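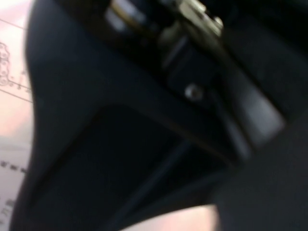
The Fevora, close up, with the chain sheet on the left.

I had two grippers to choose between and 600 words to do it in, which is how Civwood likes its reports. I can write 600 words about a sandwich, so I figured I'd be home by lunch!

The Wunitz went first. It's the good one, everybody says so, and it picked up a paper clip 192 times without a slip while I drank my coffee and filled in little boxes. I wrote "very reliable" and then couldn't think of one more thing to say about it.

Then I bolted on the Fevora. Big dark thing, moves like a cow getting up. I had the sheet with the row of circles laid out on the table, and the test was simple enough – come down over a circle, close, lift, go to the next. The Fevora came down and stopped. Then it crept a little to the left, the way you do when you're reading over someone's shoulder on the bus.

I checked the controller (a Żak, older than my car) and it said the arm was exactly where I'd told it to be. So I sent it back up and ran it again. Down, stop, creep to the left.

"You can't read," I told it, out loud, in an empty lab in December.

I turned the gain down. I swapped the cable. I ate half my lunch over the keyboard and ran it up to 400 times, I'd guess, and by the end I was moving the sheet over a bit for it, to save it the trouble.

My report said the Wunitz was the better buy. I used 600 words, most of them about the Fevora, and at the bottom, under Recommendations, I asked if we could keep both.

Civwood wrote back the next morning. They wanted to know who had moved the sheet.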